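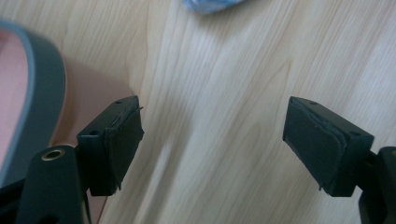
Frequently Asked Questions: Wood and Wood-Look Tabletops

Care, finish and ordering information for the Haltungate and Zwane tabletop ranges. For table frames and legs, see the Meltidov hardware page.

What is the difference between Haltungate and Zwane?

Haltungate tops are solid ash or solid oak, edge-glued from full-length staves. Zwane tops have a printed decor surface on a particleboard core. Both ranges are sold in the same sizes and fit the same frames. Haltungate tops can be sanded and refinished. Zwane tops cannot.

How do I tell which one I have?

Look at the end of the top. Solid wood shows growth rings on the end face that line up with the grain on the upper surface. A decor top has an edge band, and the pattern stops at the joint. Tops made after April also carry a label on the underside with the range name and batch number.

Why does the grain make loops in some places and run straight in others?

It depends on how the board was cut from the log. Boards cut toward the center of the log show narrow, nearly parallel lines. Boards cut at a tangent to the growth rings show arches, ovals and nested loops, often called cathedral figure. Printed decors copy both patterns, so a loop is not proof of solid wood.
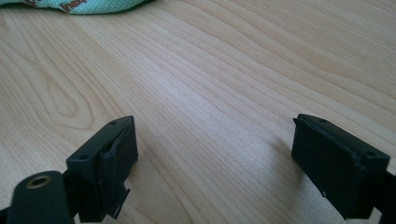
Looped figure to the left, with longer diagonal grain lines across the top.

Can I choose the grain pattern?

No. Solid tops are graded for knots, splits and color, not for figure. If you order two or more Haltungate tops to stand side by side, enter "match" in the order notes and we will pick them from one batch where stock allows. Matching covers color only.

Which finish is on my top?

Haltungate tops ship with two coats of Fosona hardwax oil. Zwane tops have a factory-cured resin surface and need no oil. Do not apply oil or wax to a Zwane top – it stays on the surface, turns sticky and collects dust.

How often should I re-oil a Haltungate top?

Once a year for a desk, twice a year for a dining table. To test, put a few drops of water on the surface and wait ten minutes. If the water leaves a dark spot, re-oil. The spot will fade as the wood dries.

How do I re-oil?

Clean the top and let it dry overnight. Sand lightly with 240 grit, following the grain, and remove all dust. Spread a thin coat of oil with a lint-free cloth, wait 15 minutes and wipe off everything that has not soaked in. Leave it for 24 hours before use and keep liquids off it for a week. Lay used cloths flat outdoors to dry, or soak them in water before disposal. Oily cloths left in a pile can catch fire.

Can I use the top in a damp room?

Haltungate tops should be kept between 40 and 60 percent relative humidity. Below that range, small cracks may open at the ends. Above it, the top can cup. Zwane tops tolerate short periods of higher humidity, but water standing on an edge joint will swell the core.

Why are there slots in the metal brackets?

Solid wood moves across the grain with the seasons. The slots let the top slide on its screws. Tighten the screws until snug, then back off a quarter turn. Do not glue the top to the frame.

What do the tops cost?

A Zwane top in the smallest size, 600 mm deep, is $199. The largest Haltungate conference top is $3,869. Fosona oil is sold separately. Prices for other sizes are in the size table.

Is the color on the sample the color I will receive?

Close, but expect some variation in solid wood. Pale ash turns more yellow in daylight, mostly in the first few months. Move lamps and desk pads now and then during that time so the surface changes evenly.

Can I return a top that has been drilled?

No. Undrilled tops can be returned within 97 days in the original packaging. Transport damage must be reported with the batch number before the top is mounted.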